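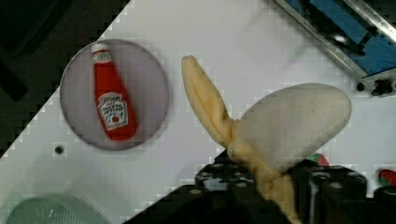 I keep reading that a self-inflating sleeping pad will change my life, so in August I borrowed a Gredurel from my brother-in-law and took it up to the lake at Vilwood for 2 nights. The box says 700 grams. My kitchen scale disagreed, and that was before I added the stuff sack, the repair kit and the strap, all of which you need.

"Self-inflating" is a generous term. I opened the valve, laid the pad out in the tent and went off to cook. When I came back it had the thickness of a bath towel. It took 17 more breaths from me to get it firm, and I was a bit dizzy by the end – my old Mirani takes a few more than that and costs a third of the price.

Was it comfortable? Sure, until around 3 in the morning, when my hip found the ground. Maybe a slow leak, maybe the cold air shrinking. The Rornden shop told me all pads do that. Then why does the tag promise "all-night support"?

I slept fine the second night, but I had also hiked all day and would have slept on gravel. I'm giving it back and keeping the Mirani, patches and all. If you own a Gredurel and it really does fill itself, tell me how long you wait.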